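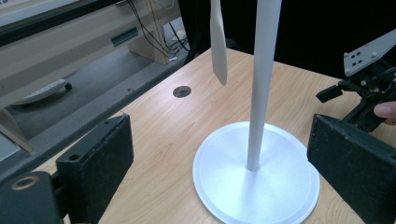

Okay, notes to self first: slow down, drink some water, and don't read the slides out loud. I've got 25 slides' worth of opinions and a short slot.

Opener. Ask who has ever clicked "I agree" without reading. Hands go up, mine too. Then ask who has drafted one of those things. Fewer hands, more guilty faces!

So, what I want to talk about is whether a click makes a contract. Usually yes, if the person had fair notice and did something to say yes. The trouble starts when the terms are tucked behind a pale gray link at the bottom of a page.

Tell the Rondasel story here. I was helping them clean up their sign-up flow in April, and we found 4 versions of the terms live at once -- one of them ran to 167 paragraphs. Mbali Molefe in their support team had been emailing people whichever one she found first (can you blame her?). Pause for the laugh, if there is one.

Next bit, arbitration clauses. Keep it light. Vernon Arsenault is going to push back on this from the front row, he always does, so let him have a minute and then move along.

Record keeping. If you can't show which version a customer saw and when they saw it, you're going to have a rough morning in court. Kamden kept dated screenshots of every change for 5 years and I could have hugged them. Prevero kept a folder called "old stuff."

Skip the slide on browsewrap if it's past 3:30.

Questions. If it goes quiet, ask them what happens when a kid does the clicking -- that one will run for nearly 70 minutes if you let it, so watch the clock. Handouts are by the door.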